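Search this repository Go to file

Estus cell: set-up and care

Two-arm bench cell, white board, three walls. Maintained by Wetum. Last revised Nov 18, 2022.

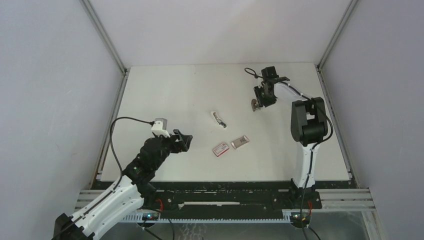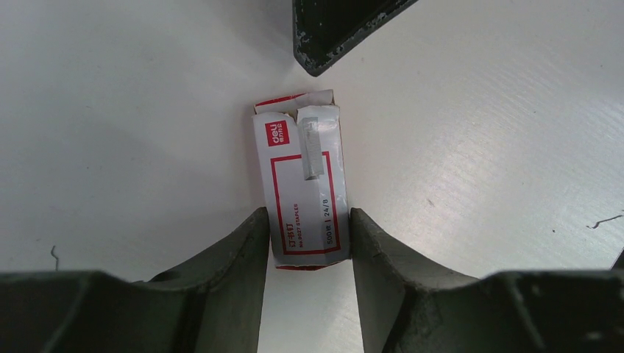
Fixed view of both arms (first); wrist view with the staples box between the fingers (second).

Before a run
- Wipe the board and finger faces.
- Check the wrist camera cable for slack through full travel.
- Home both arms, then run 3 empty grips.

Upkeep
- Every 100 cycles: tighten the finger screws.
- Every 300 cycles: brush out the front rack.
- Replace fingers in pairs.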